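Section 4: Getting your opening into the Aven listings

Okay, your gallery profile is set up and you're ready to tell people about the show. I've been posting openings on Aven for the Sadowski space for a while now, and I wrote this part of the guide because the built-in help skips half of what I needed.

1. Sign in and pick Events, then New. If you run more than one space, check the name at the top first. I once put a whole print show under the wrong gallery and had to start over!

2. Choose the type. Opening, Screening, Talk and Performance each get their own form. A screening with a talk after it goes under Screening, and you add the talk in the Extras box.

3. Type the title the way you want it printed. Aven won't fix your capitals.

4. Fill in the hours. Use the start and end of the reception here (say, 6 to 8 p.m.) and save the run of the show for the next screen.

Note: midnight counts as the next day. If your performance ends at 12 a.m., move the end date forward by one or the form will throw an error.

5. Write your blurb. You get 2,000 characters, spaces included, and I'd stop well short of that. The weekly email only picks up the opening lines anyway, so put the artist and the medium up front – the long quote from the press release can wait.

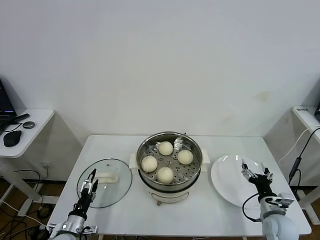

6. Add the address. Start typing the street and pick yours from the list. Our place on Uncombe kept landing on the wrong side of the river until I dragged the pin by hand, so do zoom in and check.

7. Pick up to 12 tags. "Free" and "step-free entry" are the two I never leave off.

8. Hit Preview, read it out loud (really, do it), then hit Submit.

Caution: once a listing is approved you can't change its type. You'd have to delete it and post again, and any RSVPs go with it. Export your guest list first, from the little menu next to the title.

Listings sent in before noon usually show up the same evening. If yours is still marked Pending the next day, look in your spam folder for a message from Sostumley, the company that handles the approvals.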